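Leonie Kohlhase
22 July 2024

1/ Our student project wraps up this week, so I'm posting notes on what we did. The class is called Hands-On Automation and the project is called Prukix. The job: get a two-arm setup to sort toy food onto plates. I was on the grasping team with Benedikt Buschmann and Britta Lenz.

2/ We started in February with no arm time at all. The first few weeks were paper, a whiteboard, and a simulator that made everything look easy. In the simulator every grasp worked if the center point was right.

3/ First lesson on the real arms: the center point is not enough. A ball can be picked up from nearly any side. A flat wedge can't. If the fingers come in at the wrong angle, they push on a corner and the piece turns.

4/ Benedikt wrote the part that picks the approach angle. It looks at the outline of the object, finds the two sides that are closest to parallel, and lines the fingers up with those. For the wedge we ended up setting a preferred angle by hand. Our instructor, Dirk Hollmann, was fine with that as long as we wrote it down in the report.

5/ Britta did the labeling. We have 1035 labeled views from the wrist camera. She threw out the ones where a finger hid most of the object, then put half of them back, because that is what the camera sees right before a grasp and the model needs to know what it looks like.

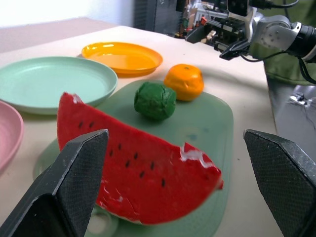 6/ Objects in the set

The watermelon slice is the hard one. It's the biggest piece, and the paint is chipped in places with white showing through. Early on the detector split it in two along the chips. Adding more views of the worn side fixed most of that.

7/ The orange tangerine has been the easy one from day one. Round, bright, small dark spot on top, nothing else on the table looks like it.

8/ The dark green lumpy ball is listed as "lime" in our label file. Half the class calls it something else. We kept "lime" so we wouldn't have to rename everything.

9/ Plates

The rule is one kind of food per plate, and the plate is given by color: mint green, yellow-orange or pink. The arm doesn't get a plate position, it has to find it. Shiny rims were a problem. A bright reflection would break the edge of the circle and the fit would slide over to one side. We now fit the circle on color first and only use the edge to clean it up.

10/ The cutting board is the pickup area. It's pale green, and so is one of the plates, which cost us two afternoons. With the lights on full, the two greens came out nearly the same. We fixed the exposure and stopped using auto white balance. Should have done that in the first week.

11/ Two arms

Only one arm moves at a time. That's a class rule. We wanted to have them hand pieces over to each other but ran out of time, so the second arm holds a parked pose while the first one works. Sieglinde Teuber's team wrote the check that stops a move if the planned path gets too close to the other arm. It stopped us often in the beginning and it was right every time I looked into it.

12/ How we tested

30 runs, pieces placed by someone from a different team so we couldn't pick nice positions. A run counts only if every piece ends up on the right plate with no one touching the table. We write down the reason for each failed run, in one line, right away. Runs where we wrote it later were useless to us.

13/ Most common reasons in the log, in order: wedge turned in the fingers, wrong plate edge, piece let go too high and rolled. The last one was a single number. We lowered the release height and it mostly went away.

14/ If you're taking this class next year: ask for arm time early, lock the camera settings before you label anything, and keep the old label files. We overwrote ours once and had to redo 100 views.

15/ The report goes in first, then the code once Dirk has looked through it. I'll add the link to this thread when it's up. Questions about the angle part should go to Benedikt, I can answer the rest.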